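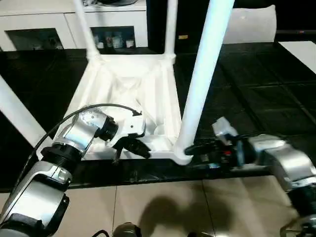

Upside down on the black table, legs in the air.

Blog > Around the House > The White Stool

Okay, so the stool. I've mentioned it in passing on here a few times and I got two emails asking which one it is, so I figured it deserves its own post (my most exciting furniture content to date, sorry!).

It's plastic, it's white, it has a square seat and four round legs, and I bought it when we first moved to the Rorkby apartment. I wanted something I could sit on to put my shoes on, stand a plant on, drag over to the window, that kind of thing. I had been looking at those pretty little oak ones everybody has and then I saw the prices and went straight to the discount store in Guvelton. It cost $8. I've spent more than that on a sandwich.

What I didn't think about when I bought it was cleaning the thing. The top is easy, you wipe it and you're done. But flip it over! The bottom of the seat is basically a shallow tray, all ribs and corner brackets and little round dips, and every one of those is a place for dust to sit. I hadn't turned mine over from January until last week and I'm not going to describe what was in there. Let's just say I found a hair tie I'd been missing.

So now it goes up on the table, seat down, legs up, and I do it properly. My routine, if you want it:

Old towel first if you care about your tabletop. A glossy black surface shows every single scratch and I say that as someone who learned it with a cheese board.

Dry brush before anything wet. I use a paintbrush, the cheap flat kind, and go along each rib. If you skip this and go in with a damp cloth you get gray paste in the corners, and then you need a toothpick, and then there goes your evening.

Warm water with a drop of dish soap, wrung-out cloth, then an old toothbrush for the spots where the legs meet the seat. The legs get wider there and there's a tiny seam that collects grime. I tried the Vostitard spray my sister swears by and it was fine, but it smelled like a swimming pool for two days and the soap did the same job.

Then I leave it upside down to dry for a bit and go do something else. Usually I end up fussing with the jars in the white cabinet, moving the small ones to the front and then moving them back again. I have a real weakness for small jars. Valentyna Marchuk (my neighbor, she of the pickled tomatoes) keeps giving me more of them and I keep saying yes.

While you have it flipped, give each leg a good wiggle. Mine had one that felt a little loose, and a firm push down into the socket fixed it. If yours has rubber feet, check those too, mine never did and it slides like crazy on the kitchen floor. I've been meaning to get some stick-on felt pads. They sell them in packs of 9 at Mousavi Hardware, which makes no sense to me for things with four legs, but okay.

Rosalinda Policarpio asked in the comments on the hallway post whether a plastic stool like this is strong enough to stand on. Rosalinda, I wouldn't! I've done it to change a light bulb and it held me, but I felt it bend a little and I got right down. I use the stepladder now. For sitting, for plants, for holding a laundry pile, it's great.

Would I buy it again? Yeah, I think so. I'd maybe get it in a darker color, white is a lot of upkeep. I did see a green one last time I was in Guvelton and walked around the store with it under my arm for a while before I put it back.

Next up is the cabinet shelves, once I find the leftover liner paper. I know I had most of a roll.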